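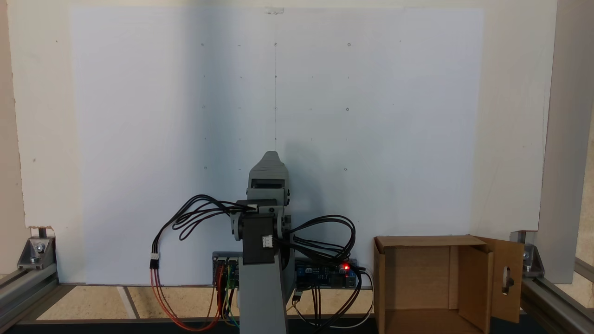 Thursday, after the late session

Right, catching up on the notebook before I forget it all. Ekua had it last and left it open at her gear sketches, so if you're looking for those they're two pages back.

We spent nearly the whole session on dots again. The task for the November round at Stojanovska is pointing accuracy: the judges call out a grid position, the arm has to put its tip on it, and you lose marks for every millimetre you're out. So we've been doing it against the white panel with our own pencilled grid. The dots are very faint, I know, Haruna has already complained, but I didn't want to go over them in pen until we're sure the spacing is right. The centre line is the one to trust. Line the base up with that first, every time, before you plug anything in!

Results, such as they are. Middle of the panel is lovely. We ran 30 moves to positions near the centre line and the tip landed within 2 mm on nearly all of them, which is miles better than last week. Top row is a different story. The further up it reaches the more it sags, and then when the servo corrects it overshoots and does a little nodding thing before it settles. Abdelghani reckons that's the printed brackets flexing and wants to reprint them thicker. I think it's slop where the horn meets the bracket, so I nipped the screws up and the nodding got smaller, but it didn't go away. We might both be right (annoying).

Dalia's contribution of the night was the table of offsets. She worked out that instead of fighting the sag we could just measure it at each row and add it back in the code. It took her all of ten minutes and it knocked the top row error down by more than half. It's on the shared drive in the Orska folder, called offsets_new. Please don't rename it, the script looks for that exact name and I spent a good while on Tuesday's version finding that out.

Cables. Oh, the cables. We've left big loops either side so the arm can swing without tugging, and on the whole it works, but on the far left moves I could see the whole bundle pulling and I'm fairly sure it's dragging the tip sideways. Next time could someone try routing the lot down behind the column? I'd do it myself but I'm away for the next one. Check the three-pin plug afterwards as well. It worked itself out once tonight and I sat there for ages blaming the code.

Servo limits, for whoever picks this up: I've set the upper stop to 485 in the config. Do not go past that. At 490 it starts to buzz and gets hot enough that you don't want your finger on it. If it buzzes below 485, switch off and look for something catching.

Ms Vallejo dropped in near the end and asked what happens if the judges' panel isn't the same distance away as ours. Good question, no answer. We've only ever run at one distance. Haruna had the idea of touching three known points before the start and working out the distance from those, and if the rules allow a warm-up move I think that's the way to go. I'll email Stojanovska and ask.

To do, in no sort of order:

Go over the dots once the spacing's checked (Haruna, since you complained)
One thicker bracket, just one, so we can compare it with the old - Abdelghani
Reroute cables and rerun the far left column
Spare servo from the Plendora order, still not here, chase them
Test at a second distance, even a rough one

There are 7 sessions left and Ekua's gears need at least one of those, so the arm can't have them all. Room's booked from half four as usual, and the key is at the front office.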